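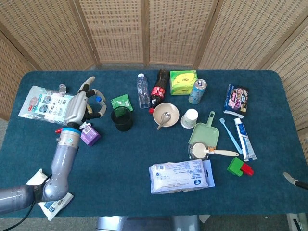

Small bottle, blue cap, teal cloth.

Tundside Community Board > Health and Home > Medicines

Thread: Repeat prescription now says "order 7 days ahead", is this everywhere?

marrowfat_pete
Posted Sat 13 October

Went into Kallard Pharmacy for my blood pressure tablets and was told they weren't there, the request hadn't been there either, and I should have put it in a week before. It used to be two working days. I know it used to be two working days because it is still printed on the paper bag they handed me with nothing in it.

Has this changed for everyone or only for people who annoy them? I have four tablets left.

dunlin
Everyone. It went up on a notice by the till in the summer, behind the reading glasses.

The surgery still takes two days to sign it off. The other five are Kallard sending it off to be packed at their depot and driven back again. If you ask for it to be made up in the shop they will usually do it, but you have to ask.

Tansy Row
Please don't sit on four tablets over a weekend waiting for someone to reply on here. Ring 111 or ask the pharmacist about an emergency supply. They can often give you a few days' worth of something you take regularly if they can see it on your record. You might be charged, you might not, it depends on the shop and possibly the moon.

marrowfat_pete
Thanks both. Four tablets is four days so I'm not clinging to the wreckage yet. Will go back and ask for it to be made up in the shop.

gasworks_gav
Sorry but I don't see the problem. It's a repeat. You know when you're going to run out, it's the same every month. I put mine in when I open the last strip and I've never been short.

dunlin
Gav, some of us have six things on six different cycles. I have one that comes in 28s, one that comes in 30s and an inhaler that comes in whenever it feels like it. By December I'll be ordering something every four days.

gasworks_gav
Then ask the surgery to line them up. They can do one short supply of each so they all finish together. I did it for my mum. It took one phone call.

dunlin
It took you one phone call. I was number 23 in the queue and then it was lunchtime.

old_kettle
Has anyone mentioned Omier yet? Switched to them last year. It's the app one, it comes through the letterbox. No queue, no bag, no conversation about the weather. It nags you when you're due.

Tansy Row
I tried Omier and went back. Fine for tablets. Not fine for eye drops that live in the fridge, which they told me after I'd signed up. You also have to move your nomination over, so if you then want anything in a hurry from a shop in town you have to get it moved back, and for a day or so the prescription is nowhere at all.

old_kettle
Fair. I don't have anything that goes in the fridge except dinner.

pelican_crossing
Long-time reader. Can I put a word in for the counter staff at Kallard. I used to do Saturdays there. The seven days wasn't their idea and they get shouted at for it from nine o'clock onwards. They look after 3800 people on repeats out of a back room you couldn't park a Fiesta in.

Also the surgery's "two working days" starts the day after they read it. Send it in on a Friday evening and that's Wednesday before it gets anywhere near the pharmacy. People leave that bit out.

marrowfat_pete
I didn't shout, for the record. I did hold up the bag.

pelican_crossing
We all remember the bag holders, Pete.

gasworks_gav
So it's seven days because of the depot, but two days of that is the surgery, which is four if there's a weekend. So it's nine?

dunlin
The notice says seven in total. Mine has been anything from three to eleven. I think seven was picked because it fits on the sign.

Tansy Row
Separate question while you're all here. They gave me liquid paracetamol last time, 500 ml of it, for a child who'd been told one spoonful at bedtime for three nights. Can I hand back what's left?

pelican_crossing
You can hand it back but only to be destroyed. They can't give it to anyone else once it's left the shop, even sealed. Don't pour it down the sink. And check the date after opening, it's on the label and often shorter than the one on the box.

Tansy Row
Thank you, that's more than I got from the leaflet, and the leaflet was the size of a tablecloth.

old_kettle
Does Tekleab on Station Parade still do their own packing? They were always next day when I was with them.

dunlin
They do, but they've got a waiting list for new repeats. You can take a paper one in. You'd need to find a doctor willing to print it.

marrowfat_pete
Update. Went back this morning, asked nicely for it to be made up in the shop, was out in twenty minutes with two months' worth. The pharmacist said to put the next lot in through the surgery's website and not the slip, as the slips go in a tray.

gasworks_gav
What happens to the tray?

marrowfat_pete
I didn't like to ask.

Moderator note: thread moved from General to Medicines, ref 2373. Please don't offer each other spare tablets on here, even as a joke. Two posts removed.

old_kettle
One of those was mine and it was a good joke.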